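Speaker notes: The Flurnico picking kit, after one season of use
Badmont meeting, Monday session, second talk after coffee

Slide 1. Title

Good morning. Thank you for staying. I speak slowly, so please stop me if a word is not clear.

I will talk about the Flurnico kit, which we bought for our small workshop in July. We paid for it ourselves. I don't sell it and Flurnico did not read these notes.

Say early: the demo unit is on the side table, please touch it in the break and not during the talk.

Slide 2. What is in the box

One arm, one two-finger gripper, one small camera for the wrist, the control unit, cables, and a printed guide. The guide is 68 pages long and it is better than I expected. The drawings are large and the steps are numbered correctly, also in the part about wiring.

What you must buy yourself: a mounting plate, an emergency stop with a longer cable (the one in the box is too short for a normal bench), and a computer. Our old computer was too slow and we had to change it in the first week.

Pause here. Ask who has already used a kit of this kind. If many hands, make slide 3 short.

Slide 3. Setting it up

Flurnico writes that one person can do it in an afternoon. For us it was 3 days. The mechanical part went quickly. Most of the time went into the calibration between the camera and the gripper, where the program stops with an error and does not tell you which step was wrong.

The Plulla software, which comes with the kit under a separate licence, has a new calibration page now. I tried it last month and it is much easier. If you have the older version, please update before you do anything else. I repeat this sentence at the end.

Slide 4. The wrist camera

I want to spend more time on this slide, as people ask me about it more than about any other part.

The camera sits close to the fingers and looks along them. When the arm goes down to an object, you lose the wide view and you get a near view of the grip itself. For a round thing with a thin wall this is very useful. With a cup, one finger goes inside the mouth and the other one stays outside, and the operator can judge this from the screen without walking to the arm.

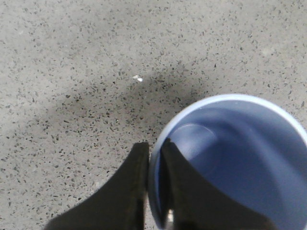
Can the kit work without the wrist camera?
The arm moves without it, but the picking programs in Plulla will not start, so you would have to write your own positions by hand for each object.

After the question, go back to the point about light. Dark fingers over a pale rim are easy to tell apart. A strong reflection in a smooth object is harder, and the software can take it for an edge. We put a simple paper shade on our lamp and we had fewer false edges after that. I can't promise that it will be the same in your room.

Slide 5. Our test

We wanted a test that a visitor can understand. So we used household objects, 12 of them, and the arm had to pick each one and put it into a tray. In total we made 198 attempts in the season. I will show the table and not read it aloud.

Main points to say:
Cups and bowls went well when the approach was from above.
Soft things, for example a folded cloth, went badly. The fingers slide over them.
Flat things on the table were the worst. A ruler was almost impossible with the standard fingertips.

Do not compare with other products here. We tested only this one, so it would not be fair. If somebody asks, say that I can't answer.

Slide 6. The fingertips

The standard fingertips are a weak point. Ours became smooth and we had to order a new pair. The Duda set is thinner at the end and costs extra, and it fits the same screws. I would buy it together with the kit. The only bad thing is that you must do the calibration again after each change, and it is easy to forget. I forgot it two times.

Slide 7. Service

I wrote to the support address on four occasions. The answers were polite and arrived on the next working day, except one, which came after more than a week. The repair of the gripper motor was under guarantee and we paid only for the parcel.

Spare parts are listed on the website with prices, and I like this very much. With our previous supplier we had to telephone for every screw.

Slide 8. Who should buy it

A school or a small workshop with one patient person: yes, I think so. A packing line with many pieces per hour: no, it is too slow, and the guide also says this on the first page.

If you are between these two, come and try the demo unit. Bring your own object if it is not heavy.

Slide 9. Last slide

Update Plulla before calibration.
Buy the longer stop cable.
Order the Duda fingertips at the same time.

Questions, if there is time. If the chair shows the yellow card, skip slide 7 and go directly to slide 8. The table with all results is on paper near the door, please take only one per group.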